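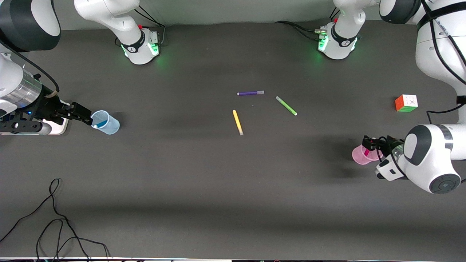 Sunday, late morning. Markers-into-cups, two arms. Hakim wanted the task renamed "desk tidying" for the Mirar report. I have seen Hakim's desk and declined.

Target is 100 good episodes before we retrain. We had 19 at coffee. Delali Arthur is driving and I am resetting, meaning I take the markers out of the cups and throw them back on the table in a way that is supposed to be random. My random turns out to favor the middle of the table. Delali pointed this out after watching the playback and has now written me a list of spots to use.

Rules as of today, so we stop arguing:
Both cups in the grippers before any marker gets picked.
Blue cup stays upright. Pink may tilt toward the marker if it helps.
Puzzle cube stays on the table as a distractor. Touching it is fine, picking it up spoils the episode. Do not solve it between takes, Hakim.
A dropped marker is kept if the driver recovers within 20 seconds. Otherwise bin it.

The old policy, trained on the Derora set, had a strong opinion that yellow things should be left alone. Probably our fault, we hardly had any yellow in there. So yellow gets to be first pick in a third of today's runs.

Grip force on the cups is still a guess. They flex when squeezed and I don't want the model learning that crushing is a style. Turned it down a notch, wrote the new value on the whiteboard, then discovered the whiteboard already had two other values on it with no dates. Erased both.

To do: tie up the cables in the front corner. Was also on the March list.

Delali says one more batch, then lunch. Episode names start at 900 so they don't collide with Leite's.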